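Card Swap FAQ

Updated Fri 5 July

Hello, paper people! The winter handmade card swap is open for sign-ups, and my inbox is already full of the same wonderful questions, so I've put the answers on one page. If yours isn't covered, leave a comment under the sign-up post and I'll add it.

What is the swap?

You make a set of handmade cards, mail them to me, and get back the same number of cards made by other people. You keep one of your own if you want it (tell me on your slip). I've been running it from the Plimton craft room for years and I still get giddy opening the envelopes!

How many cards do I make?

Six. They can all be the same design or six different ones. Most people do one design with small changes, like a different ribbon or a different sentiment, and that's a great way to use up scraps.

Is there a theme?

Yes, "Night Sky." Stars, moons, city lights, owls, a plain navy card with one gold dot, whatever that says to you. It doesn't have to be a holiday card, although plenty of people like to have them ready for December.

What size?

A2, which is 4 1/4 by 5 1/2 inches folded. Please stick to it! I sort everything in shoeboxes that fit A2 exactly and square cards drive me up the wall. Include an envelope for each card, white or kraft or colored.

I've never done a swap before. Is my work good enough?

Yes, please come! We have stampers who have been at it forever and people who bought their first ink pad last month. Guilan Xie joined last time with six cards cut entirely from old wallpaper samples, and three different people wrote to ask me who made them. Neat folds and glue that holds are all I ask.

Can I use digital images or a cutting machine?

Sure. Printed images, die cuts, and machine cuts are all fine as long as you put the card together yourself and have the right to use the image. Please check the angel policy for any stamp company whose images you use.

How thick can the cards be?

No more than a quarter inch. I love a big bow as much as anybody, but thick cards get crushed or cost extra to send. Flat-back pearls, foam tape, and thin buttons are fine. If you want to add charms, put them in the envelope loose with a bit of tissue around them.

What paper do you recommend for the base?

Something at least 80 lb. I go back and forth between white and black for this theme. Black looks gorgeous with heat embossing, but glue a light panel inside so there's somewhere to write!

Do I put glitter on?

You may. Seal it, though. Spray it, or cover it with a thin coat of clear glue and leave it overnight. Baltasar Garrido has a good tutorial on sealing glitter in the file section, with the tap test he uses at the end. 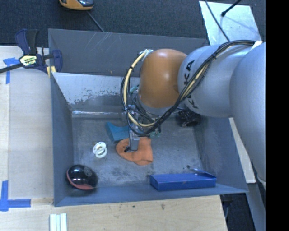 What do I write on the back?

Your first name and where you live, city or country, small and in pencil or pen. If you have a blog, add the address. A stamped "handmade by" is lovely too.

How do I get my cards back?

Put a self-addressed padded envelope in with your set, with return postage on it. Overseas swappers can send me the postage money online and I'll print the label here. Grażyna Gajewski sends hers all the way from Poland and they've never been late once!

How many people can join?

I cap it at 58. Past that the sorting takes over my whole dining table. There's a waiting list, and spots do open up, so add your name even if it says full.

Are there prizes?

There are! Everyone who sends a complete set goes into the drawing for a bundle of 30 sheets of patterned paper, and Meifang Yuan is donating a set of her hand-carved star stamps. I've seen them. I want them.

What if I can't finish in time?

Email me as soon as you know. Life happens, and I'd much rather move you to the next round than have you up at 2 a.m. with a glue gun.

Can I see past swaps?

Look under Galleries in the sidebar. The "Garden Gate" one is my favorite, and I'm still adding names to the captions.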